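RTK fix drops to float every few minutes, base station on my own roof

The gripper down on a wooden block.

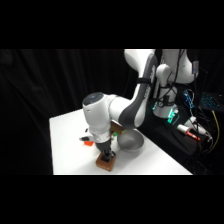
Arm and block on the white table

Kudau
Hi all, and thanks in advance for reading my ramble! I run a little base on the roof and send corrections over the internet to a rover in the paddock, nearly 300 metres away. It gets a lovely fix, sits there for a bit, then slips back to float and I have to wait all over again. The age of corrections climbs when it happens. I've swapped the antenna cable and moved the rover clear of the gum trees, no change. Any ideas before I start buying things?

Ferirano
Had the same thing. Get a better antenna, the cheap ones are rubbish.

Leltard
I'd hold off on the antenna for now, Kudau. If the correction age is climbing, the rover simply isn't hearing from the base, so I'd look at the link first. Log both ends for an hour and compare the gaps. Mine turned out to be the modem dropping idle connections, and a keep-alive setting sorted it (after 2 weekends of swearing, mind you). Also check you're sending the base position message every 10 seconds or so, and that your observations go out once a second. If the gaps show up in the base log too, have a look at its power supply. Do let us know how you get on, I'm always curious about these!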